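Fostell says its new dishwasher tablet will save homes 300 litres a year

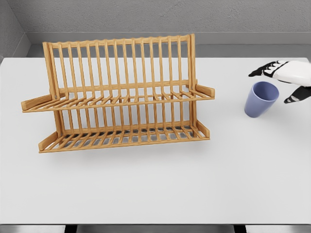
Household goods firm Fostell has promised that its new dishwasher tablet, Cirorel, will cut a family's water use by 300 litres a year. How it got there is less clear.

The firm says the tablet works on a short wash, so buyers can skip the long one. Most people can already press that button for nothing.

The claim rests on a trial in 800 homes in Cerkach, where users filled in their own diaries for six weeks. Fostell has not said how many dropped out, or what they were using before. Rothe, the lab that checked the results, was paid by the firm.

Asked for the full figures, Fostell said they would be published "in due course". The tablets go on sale in September, at a higher price than the old ones. The packs will carry the 300-litre claim on the front.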